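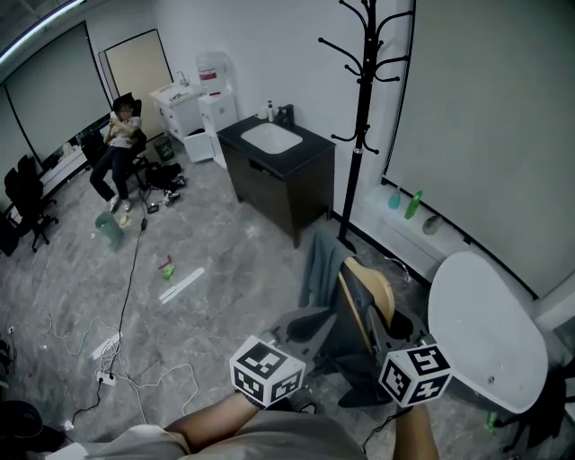
Multus hand-held set, data card
Maintained by Bakari Tanui
Last change: 6/14/26

What is inside
78 recordings of small household tasks, made by the cleaning staff of Okoth with one gripper in each hand. The white cubes on top carry the markers for tracking. Ten recordings from May have no left-hand track; they are kept in the folder "partial".

Why we made it
Okoth will test the Zellow robot for the evening cleaning round. The staff asked to show the work themselves, before somebody else decides how it should be done. Hours spent on recording are paid as normal hours. The evening team keeps its 18 posts during the test, but two persons will move from wiping to checking the robot, and this is a different job with more standing and more screen. Training for it is not written yet.

Limits
People can be visible in the background. Do not use the set to measure the speed of a worker.

Files
One folder per session, names as in Skisis. Please read notes.txt first, the time stamps of session 95 are wrong.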